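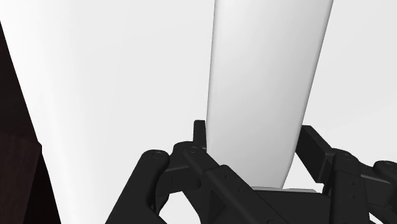 Perla Meléndez preguntó al final de la clase pasada si el alquiler de la oficina también se puede repartir en varios años, como se hace con una máquina. La respuesta es no, y conviene ver por qué antes del ejercicio.

Tema 3. Gasto y activo

Un gasto se consume en el mismo período en que se paga: el alquiler del mes, la luz, los sueldos de administración. Un activo sigue dando utilidad a la empresa en los ejercicios siguientes — por eso se registra en el balance y se amortiza poco a poco.

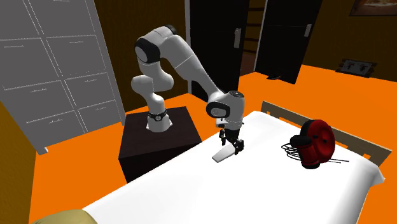
Fig. 1. Brazo blanco junto a una cama con sábana blanca.

Ejercicio. La empresa Ibarra compra un equipo por 1.542 euros. Su política es llevar directamente a gasto toda compra inferior a 1.000 euros. El valor residual es de 42 euros y la vida útil, de 3 años. Calculen la cuota anual por el método lineal y escriban el asiento del primer año.

Entreguen el ejercicio a Ermira Golob en una sola hoja, con los cálculos a la vista. Vale 20 puntos.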